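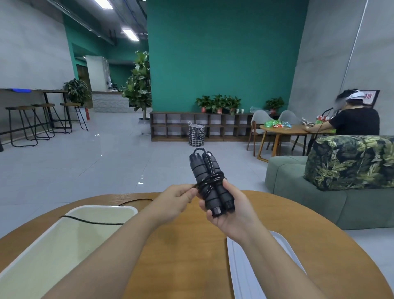 What puts twist into the line on a spinning reel? Any turn the line makes around its own axis that is never undone, and most of those turns come from spooling, from reeling against the drag, and from lures that spin.

Notes for the Mastmont evening talk, 17 Feb 2019. Speaker: Colleen Penner. Slide cues in parentheses. Handout is by the door, take one on the way in.

(Slide: title)

Say who I am. Repair bench at Kowalchuk, mostly spinning reels, some baitcasters in spring. Tonight is spinning reels only. Anyone with a baitcaster question, catch me at the break.

Keegan Carrier asked for this after the Gikine trip in August, when we lost a good part of the first morning to wind knots. Most of those reels came across my bench later. The reels were fine. The line was the trouble on nearly all of them.

(Slide: fixed spool diagram)

How the reel lays line. The spool stands still and the rotor carries the bail around it. Each trip of the rotor lays one wrap and puts one turn into the line. On the cast the line comes off over the lip and that turn comes back out. So casting and retrieving is close to neutral as long as nothing else turns the line. Pause here, this is the part people argue with.

What upsets the balance:

Spooling from a filler spool that feeds the wrong way. The turn from the filler spool adds to the turn from the rotor, so the reel is loaded with twist before it has been near water.

Cranking while the drag slips. The rotor turns, the spool turns with it, no line comes in. Every turn of the rotor goes into the line. With a 6:1 reel that is six turns per crank of the handle.

Lures that rotate. Inline spinners are the worst. A spoon fished too fast will do it as well, and so will a plastic worm hooked off center.

Closing the bail with the handle. This one does not add much twist, but it leaves a slack loop on the spool, and a twisted line will grab that loop on the next cast.

(Slide: filler spool, two positions)

Spooling procedure. Go slowly, people write this down.

Open the bail, tie on with an arbor knot, trim the tag short, close the bail. Lay the filler spool flat on the floor with the label up. Thread the line through the first guide only. Hold it between thumb and finger with a damp cloth, firm tension, and crank on a few yards. Stop. Lower the rod tip toward the filler spool until the line hangs slack. If it hangs in open curves, carry on. If it wraps around itself, turn the filler spool over and check again.

The check matters more than which side the label is on. Labels are not put on the same way by every maker. I have seen both ways from one maker in one year.

Line on a pencil, with a helper holding the pencil, works too. The line then comes off the side of the filler spool and gains nothing from it, so the only twist is what the rotor puts in. I use the floor because I work alone.

(Slide: fill level)

Fill to just under the lip of the spool. Overfilled, the line jumps off in loops. Underfilled, it drags on the lip and costs distance, and people then cast harder to make up for it. The shoulder of the lip is the reference, and on the Sivanance spools there is a small step machined there that makes it easy to judge. On other reels look at the spool from the side against a light.

Braid. Needs a backing of mono, or a spool with a rubber band built in, or it slips as one mass around the arbor. Owners bring these in as a drag failure. Test: tighten the drag all the way, pull the line by hand with a glove on, and watch the drag knob. If line comes out and the knob stays put, the braid is slipping. Nothing on the reel needs repair.

Braid must go on tight. Tighter than feels right. Loose braid lets the top wraps dig under the lower ones, and the next hard cast stops dead.

(Pause for questions on spooling. Nermin Şimşekoğlu has the microphone on the left side.)
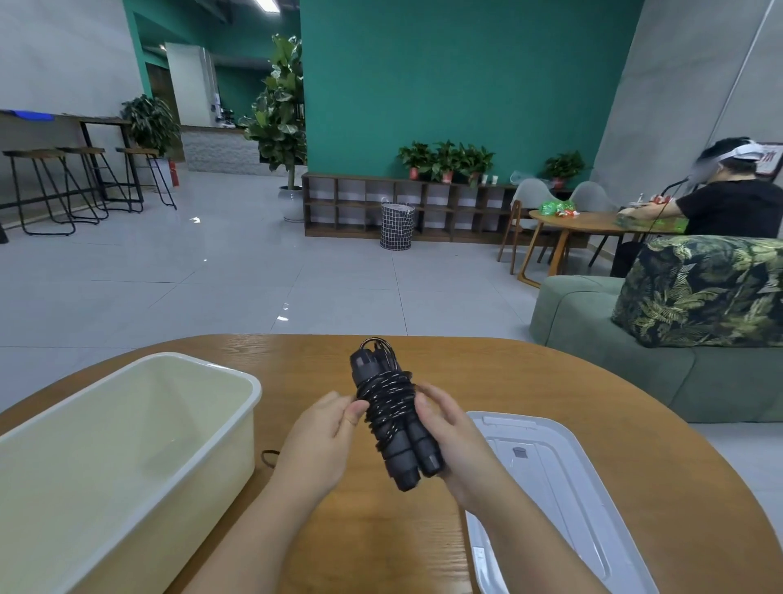 Going on to drag, which is the other half of the twist problem.

(Slide: drag stack)

Set the drag before the first cast, with the line run through all the guides and a scale hooked to the end. A quarter of the breaking strain is a fair start for mono. Braid is different, because the line is usually stronger than the hook hold and the rod, so set for the weakest of those.

Pull smoothly and read the scale while the line is moving. The first reading, before it starts to move, will be higher. If the gap between the two is large, the washers are dry or dirty. Felt washers want a light coat of drag grease. Carbon washers may be run dry or greased depending on the reel. Look it up in the manual for that model. Do not put oil on either kind.

Back the drag off for storage. Felt takes a set if it is left clamped all winter, and the start-up reading goes up.

With a fish on: when line is going out, stop cranking. Lift the rod, then wind on the way down. Repeat this one. It is the largest single source of twist I see, and it costs nothing to fix.

(Slide: swivels)

Swivels. A swivel only turns if the force turning it is greater than its own friction, and under load the friction goes up. A plain barrel swivel behind a small inline spinner may hardly turn. Ball bearing swivels are better and cost more. Place it a foot or so above the lure and not on the lure itself, or the action suffers.

Chantal Leclerc ties two small swivels in line with a short link between them for trolling at Gikine. I have not measured this. She reports fewer tangles than with one.

(Slide: getting twist out)

From a boat: take off everything, lure, snap, swivel. Let the bare line out behind at slow speed, as much as was used that day and a bit over. Tow it for a few minutes. Reel in under light tension through a cloth.

From shore: in a river, let the current do the same job. On a field, tie the end to a post, walk out the line, cut it free and drag the bare end back over the grass while reeling. Do not do this on gravel.

If the line has kinks that can be felt between the fingers, cut it off. Towing will not take out a kink.

(Slide: bench log)

My own bench counts, for what they are worth. I went through 1,000 repair tickets for spinning reels. On 600 of them the owner had written tangles, short casts or bad drag, and the cause was the line or how it was put on. The rest were bearings, bail springs, bent bails and water damage. These are walk-in customers at one shop, so do not read it as a survey.

Lise Marchand asked by e-mail if the line roller counts as a bearing fault. I logged it as one. A roller that is stuck will scuff the line and can roll it sideways, which adds twist. Check it with a loop of line under light tension, it should turn freely. One drop of light oil, wipe off the extra.

(Slide: handout, page 2)

Page 2 has the spooling steps in order and the drag table. Correction to the table: the row for fluorocarbon leader was printed with the braid figure. Strike it out and use the mono row.

Questions. If someone asks about line conditioner sprays: they help mono that has been stored a long time on a small spool, they soften the memory. They do not remove twist. If someone asks about mono left in a hot truck, replace it.

Demo reels are on the front table after the break, bails open. Bring your own filler spool up if you want it checked.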